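Section 4. Recording a Session

Read Section 3 (Homing and Grip Check) first. If you skipped it, the arms will let you know.

A session is a run of demonstrations of one task, driven by a person and saved so the model can learn from it. Olora, our recording software, wants 127 good episodes before it will start a training job. Khairul Nasution picked that number and defends it warmly, so please take complaints to him.

4.1 Before you start

1. Clear mugs, phones and sandwiches off the bench. The model learns whatever it is shown, and we already own one policy that reaches politely around a coffee cup.

2. Set out the items listed on the task card. For the jar sorting task (card 531), that means the jars and their bins. Bins go near the corners of the bench, where both arms can reach them without a disagreement.

3. Turn on the overhead lights and leave them alone until you finish. Sunlight through the blinds on a Saturday afternoon counts as a change of lighting, however pleasant.

4. Start Olora and choose New Session. Type the task name exactly as it appears on the card. "Jars", "jars" and "jars final REAL" are three different tasks as far as the database cares, and we have all three.

CAUTION: Keep hands and hair away from the arms whenever the status line reads LIVE. The stop button is on the operator's side. Find it with your hand before you need it.

4.2 Recording an episode

1. Bring both arms to the ready pose. Wait for the tone.

2. Press the left pedal to begin. There is a delay of 700 milliseconds before recording starts, long enough to doubt that you pressed it. Don't press it again.

3. Do the task at a steady pace. Pick up one item, place it, let go fully, then move on. Flourishes will be learned along with everything else.

4. If you fumble a jar and recover cleanly, keep going. Recoveries are useful. If you fumble it and swear, keep going too - there is no microphone.

5. Return to the ready pose and press the left pedal to stop.

6. Mark the episode Keep or Discard. Mark it before you reset the bench, while you still remember what went wrong.

Note: An episode where a jar leaves the bench is always a Discard. So is one where the operator reached in to help.

4.3 Between episodes

1. Put the arms on HOLD.

2. Move the jars to new starting spots. People are bad at random and will drift back to the same tidy row by the tenth reset, so use the Shuffle button and put things where it tells you.

3. Change which bin holds which lids every 2 episodes. Otherwise the model decides that "left" is a color.

4. Check that no cable has worked its way under a gripper. Tuck it back along the link and press the strap down.

5. Press Ready.

Take a break when your discards start to bunch up. Tired operators teach tired habits, and the Ramdale data set from November is still with us as proof.

4.4 Ending the session

Choose Close Session and wait for the upload bar to finish. Park both arms before cutting the power - an unparked arm comes down under its own weight, and it doesn't choose where. Leave the task card on the hook for the next operator.
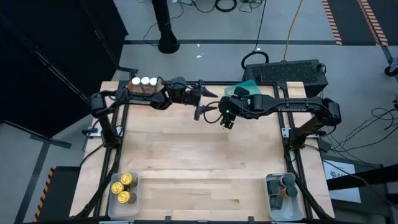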